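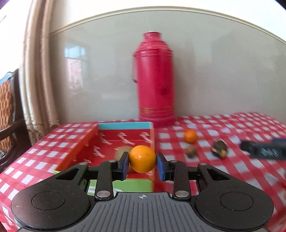
Figure 4. Small orange fruit at the open box, table setting.

4.2 Reused boxes as fruit containers

Of the 2,193 storage events in the Cotau household log, 937 involved a container that had not been sold for food. Shallow rectangular boxes were the largest group, followed by baking tins and enamel basins. Purpose-made fruit bowls were present in most of the 30 households but were often already holding keys, mail or medicine, and were coded as unavailable when this was the case.

The box in Figure 4 belongs to the first group. It is open and low-sided, with walls in several colors and a deep red interior printed with white lettering. The outside carries a patch of white and grey print. Under the scheme of Section 3 it is coded R2 (rigid, no lid in use, printed interior). Printed interiors were recorded separately because Ormsby's pilot coding had merged them with plain ones, and the two differed in how easily small fruit was found again at the evening check. A bright orange citrus fruit on a dark red ground is a moderate case. Brown and green skins on the same ground were missed more often by the coders and were checked a second time.

Box position was coded relative to the nearest fixed edge of the table. Where the table stood against a wall, the back edge was usually given over to tall items that were used daily and left standing, most commonly thermos flasks, and the fruit container was set to one side of them. 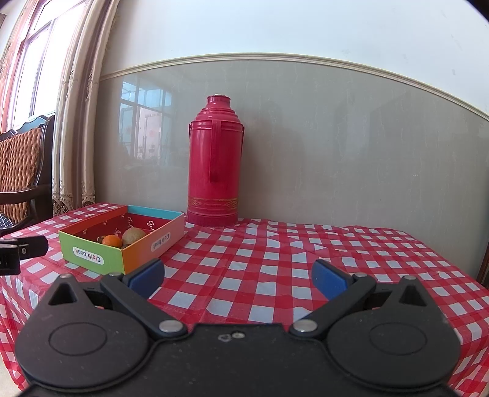 Containers set at an angle to the table edge were coded as "unaligned" without regard to the size of the angle. A patterned tablecloth made this judgment easier, and agreement between coders was higher for checkered cloths than for plain ones.

Mixed contents were common. A container was coded as mixed when it held two or more kinds of fruit that differed in size or skin color, whether or not they touched. In R2 boxes the smaller fruit tended to come to rest near a corner, and households reported taking it first. We did not weigh the fruit, so no statement is made about load on the box floor.

Two limits apply. The log has no entries for the hours after 10 p.m., and boxes moved to a cupboard overnight appear as new placements in the morning. In addition, the Merrick subset was coded by one person only (Mereana Ormsby) and is excluded from the agreement figures in Table 3. Removing it from the placement counts as well does not change the order of the container groups.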